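Moss walls in a small office – anyone lived with one for more than a year?

Page 1 of 1

brackenhill
We're moving into the upstairs unit at Sirkthorpe after Christmas and the landlord's fit-out people are very keen on putting a preserved moss wall in the corner where the shared desk goes. The quote is for the Sornesa range, yellowy green. I've read the brochure twice and I still don't understand what problem it solves. It says it's calming. It says it soaks up noise. It says no watering. So does a painted wall, as far as the watering goes.

Has anybody here got one right up against a desk, where people do ordinary paperwork? I don't care how it looks in a reception area.

tallyman_joe
We had one at my last place. It looked good on the day it went in and after that I stopped seeing it. Can't say I ever felt calmer. The noise thing I'd want proved – ours was on one wall of a room with a hard floor and a hard ceiling and you could still hear every word of the sales calls.

Papermill
I'm going to disagree with Joe. Ours took the edge off the echo, enough that I noticed when it was taken down for the rewiring. Depends how much you have and how thick it is. A strip above a radiator does nothing.

tallyman_joe
Did you measure it or did you notice it? Not being funny. People notice all sorts when money's been spent.

Papermill
Noticed it. I wasn't going to buy a meter to win an argument on here.

brackenhill
Right, so one for and one against and no numbers, same as everywhere else I've looked. What about bits coming off? The desk would be pushed into the corner with moss along the back.

Fengying Feng
We have exactly that arrangement at Rowbotham, pale desk in the corner, white-painted brick on one side and moss along the other. I was against it when it was proposed and I'm still not converted, but I'll try to be fair.

Bits do come off. Small crumbs, mostly when somebody pushes a monitor back or leans a folder against it. Now and then I brush along the join with a dry paintbrush and that's the whole of the maintenance. The edge at the bottom was never finished with a trim, so the moss just stops where it stops and hangs over the desk in places. If I were doing it again I'd insist on a strip of wood there.

What nobody warned me about was paper clips. If you keep small metal things loose on a desk next to a moss wall, some of them go in the moss. I found one in there in January and it had been there long enough for people to have been using that desk for all sorts. We now keep the stationery in a clear divided box, lid off, binder clips one side and coloured paper clips the other, and every so often it gets tipped out and sorted because they migrate.

mrs_pellow
I don't believe the divided box helps. I've had three different desk organisers and every one of them was mixed up within the week. People drop whatever they're holding into the nearest hole.

Fengying Feng
They do, yes. But when it's clear you can see that it's gone wrong. With the old tin I'd put my hand in for a paper clip and get a bulldog clip on the finger.

mrs_pellow
Clear plastic shows the dust though. And it scratches.

Fengying Feng
It cost 2 pounds. I'm at peace with the scratches.

tallyman_joe
Why do you need that many clips at all? Serious question. We've gone over to scanning nearly everything and I don't think I've bought a box in years.

Fengying Feng
Because our clients haven't gone over to anything. They send paper, it comes in with clips on, the clips come off and go in the box. I bought one tub of 200 Tudden coloured ones when I started and there are more in the office now than there were then.

Papermill
The thing I'd ask brackenhill is which way the light comes in. Ours was near a window and it went a bit straw-coloured at that end. The supplier said it wouldn't. I'm not saying it's the same stuff.

brackenhill
Window would be to the right of the desk. That's a fair point and it isn't in the brochure. I'll ask them to put it in writing, which I suspect will be the last I hear of it.

Fengying, would you mind posting what the corner looks like with things on the desk? Every photo they've sent me has one laptop and a pear.

Fengying Feng
No pears, sorry. Clip sorting.

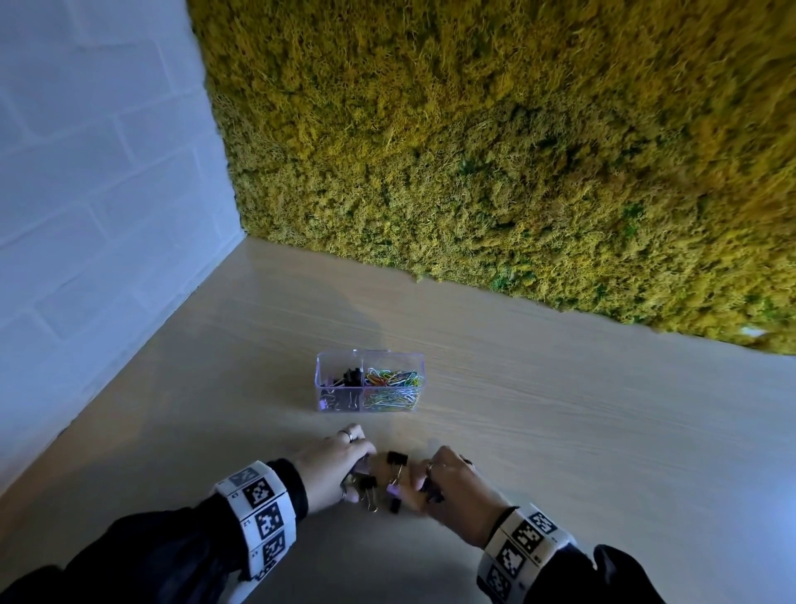
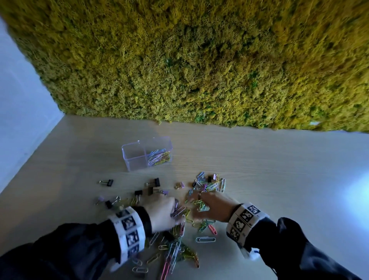
The moss corner and the clip box on the desk, both photos.

brackenhill
Thank you, much more use than the brochure. It's yellower than I expected. And I see what you mean about the bottom edge, it's quite ragged where it meets the desk.

mrs_pellow
The box looks better than I thought it would. I still give it a week.

tallyman_joe
I like the white wall. Have two of those.

Papermill
Joe, you'd have a white ceiling, white floor and white dinner if you could.

For what it's worth I think it looks alright. I wouldn't pay extra for it, but if it's going in with the fit-out anyway I wouldn't fight about it either.

brackenhill
It isn't going in anyway, that's the trouble. It's a separate line on the quote and it's more than the desk and both chairs. I've got until the end of the week to say yes or no. At the moment I'm leaning towards no, or asking for a panel higher up, say 30 cm clear of the desk, so the clips stay out of it.

Fengying Feng
Go higher up. And get the wood strip whatever they tell you.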